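In Praise of the Power Strip That Stays Put

By Domenica Hofstetter

My mother kept one drawer in the kitchen for cords, and when you opened it you took your life in your hands. There was the cord for the electric frypan, the cord for the other electric frypan, a brown extension lead that had gone stiff with age, and something with a round end that belonged to a radio we had given away before I started school. She would not part with any of it. I used to roll my eyes at that drawer, and now I am fifty-something and living in Ostinton with a drawer of my own, so you can see where the eye-rolling got me.

I have been thinking about cords and plugs more than a grown woman should, and I put it down to moving house. We came over from Matham in October with 113 boxes (my sister numbered them, bless her, in purple marker) and I would say a good part of the first week went to crawling along the skirting boards looking for somewhere to plug things in. The house was built when a family owned a lamp, a kettle and perhaps a wireless. Our bedroom has a single outlet, behind where any sensible person would put the bed.

So I went down to Jeseck's, the hardware shop by the post office, and asked for a power strip, and the young fellow there showed me a whole wall of them. Some had lights and some had a little tower shape and one had a cloth-covered cord in mustard yellow, which I admit I held for a while. I came home with a plain one. It lives on the sideboard now, and I have come to believe, with more feeling than I expected, that every household ought to have one proper charging spot, out in the open where everybody can reach it, and that the strip should never leave it.

My husband does not agree. He is a man who likes a charger in every room, and he will tell you that walking down a hallway to fetch your phone is a waste of a good evening. I understand him, I do. But I have lived with his system for a long time, and what it meant in practice was that no charger was ever in the room where you were. They migrated. They went into school bags and glove boxes and one spent a winter in the pocket of his good coat. Whenever the phone went flat there was a hunt, and a hunt in our family is conducted by shouting.

The other thing I feel strongly about is the charger block itself. I like the sort with both kinds of socket on the face of it, the old rectangular one and the small oval one, so that the teenagers and the grandparents can be looked after by the same bit of plastic. And I like it at the very end of the strip. Put a block in the middle and sooner or later it is elbowing its neighbours, and you have paid for outlets you can't get at. Put it at the end and the rest stay free for the things that come and go, the hair clippers and the glue gun and whatever my brother-in-law Tennant has brought over to be looked at.
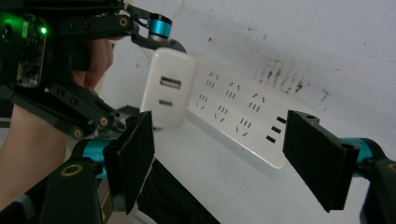
What about the mess?

People ask me this, and it's a fair question. A power strip is not a pretty thing, and we have all been taught to hide it. There are boxes you can buy to put them in, and baskets with a hole cut in the back, and my neighbour has hers behind a row of cookbooks she can't now take down. I did try the hiding way in the old house. The strip went behind the couch, and every time I wanted to plug something in I was on my knees with a torch in my teeth, feeling for the slots with my thumb. I also had no idea what was plugged in back there. When we moved the couch we found a night light still going, and our youngest was by then learning to drive.

I would sooner see it. If it sits where I can look at it I will wipe the dust off when I do the sideboard, and I will notice when a plug has worked itself half out and give it a push, and I won't be tempted to run a second strip off the first, which my father did and which you should please not do. A white one against a pale wall bothers me no more than the toaster does.

There is something companionable about it too, if you will let me be soft for a minute. At ten at night the phones come in one by one and get put down beside each other, and whoever is putting theirs down tends to stop and talk. We had a long chat about my daughter's new job that way, both of us in our dressing gowns, with the kettle on. I don't think we would have had it if she'd been charging her phone under her pillow.

As for the drawer, I did go through it when we unpacked. I kept the stiff brown lead, which I can't account for. The rest went to the recycling depot in an ice cream tub, and my husband has asked, twice now, whether I happened to see the cord for the frypan.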